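Clelta Home & Shop Board > Finishing and Wood Care > Oil or poly on a bench top?

edgars_k
Jul 6, 2020
So I've got a bench top that's been sitting bare since February and I need to put something on it before I ruin it. Half my family says polyurethane and be done. The guy at the hardware store in Skirkdale talked me into a can of boiled linseed oil, which I haven't opened. I'll be gluing stuff up on it and spilling coffee on it, let's be real. I like an orangey-brown top on dark metal legs, if that helps.
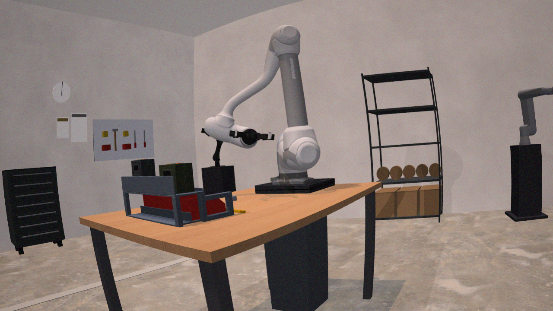
Oil, no question, says Rochelle Ormsby. Poly looks great for a year, then it chips and you're stuck sanding the whole thing back to bare wood.

khangphan
Gotta disagree with Rochelle. I put three coats of satin poly on mine and glue pops right off with a putty knife. Oil never did that for me. It just stayed kind of sticky the first summer and picked up every bit of sawdust in the garage. You probably put it on too thick is what people tell me — maybe so, but who has time to babysit a bench?

rochelle_o
You did put it on too thick, Khang! Wipe on, wait fifteen minutes, wipe off ALL of it. And edgars, lay the rags out flat outside till they're stiff. Don't ball them up in the trash, they can catch fire on their own.

vaughn_a
Whatever you pick, sand first. I stop at 200 grit on a work surface. Any finer and things slide around on you. Dark legs under a warm top is my favorite combo too.

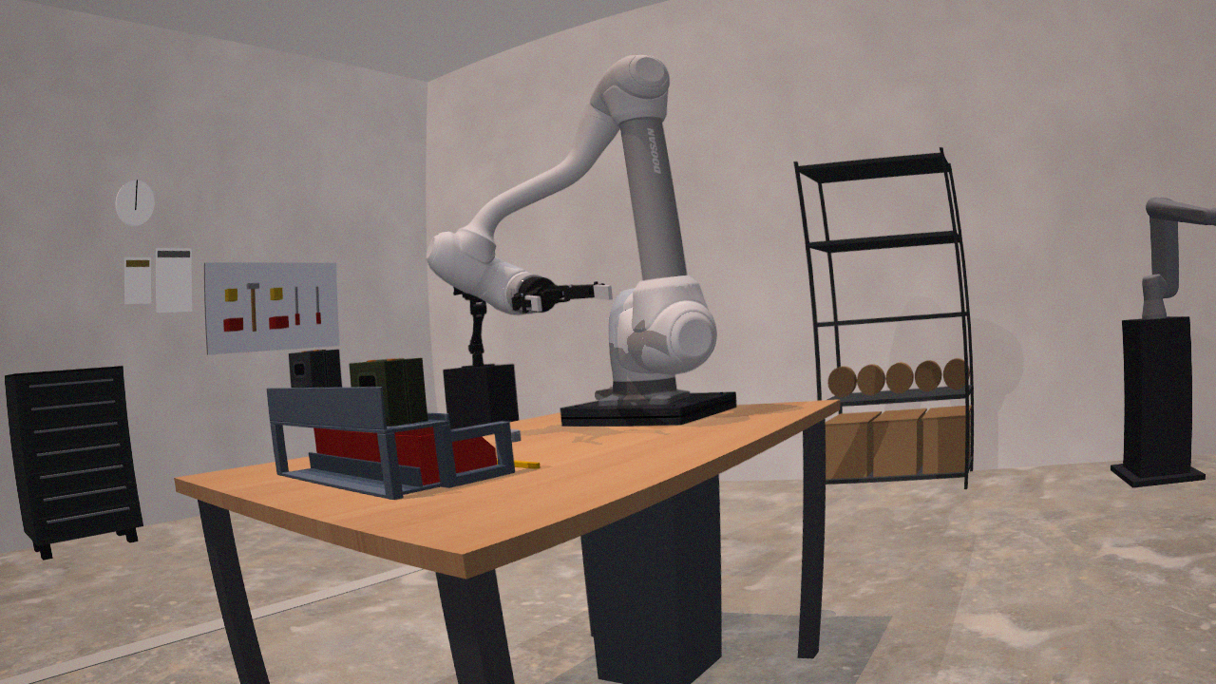
Wood top, black base plate, DOOSAN arm

I paid $52 for a quart of hardwax oil from Hassanpour and it did the whole top twice with some left over. Pricey, but a scratch takes me five minutes to fix.

khangphan
$52 for a quart?? My poly was 46 for the gallon.

vaughn_a
Yeah, and how long did you spend sanding between coats?
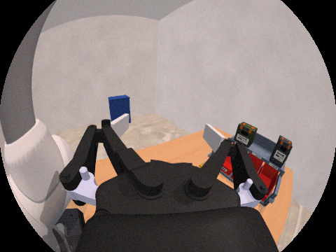 I did the poly thing on my old bench in Vitedmont and hated every minute of it. Dust nibs everywhere, and the one drip I missed is still on the front edge. My brother has that bench now and he can keep it.

edgars_k
OK, leaning oil. Do I need to do the underside too?

radomir_r
Yes, at least one coat. Mine cupped when I only did the top. Rochelle will say it was the wood, and she may be right, but one coat underneath is cheap. 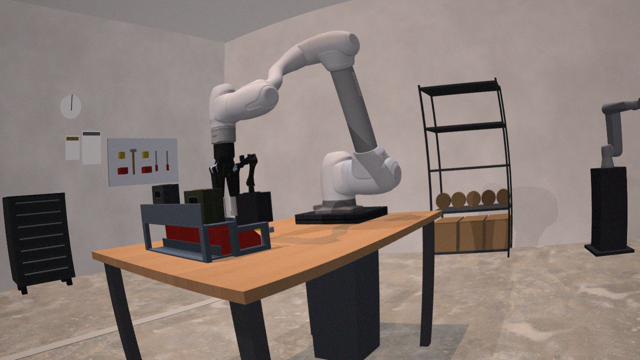
Also loosen the screws where the legs attach before you start, so you can get oil in around the brackets. I forgot, and there's a pale ring by every one of them.

rochelle_o
It was the wood, Radomir. But sure, do the underside.

edgars_k
Fine, both sides. Opening the can this weekend, rags go on the fence.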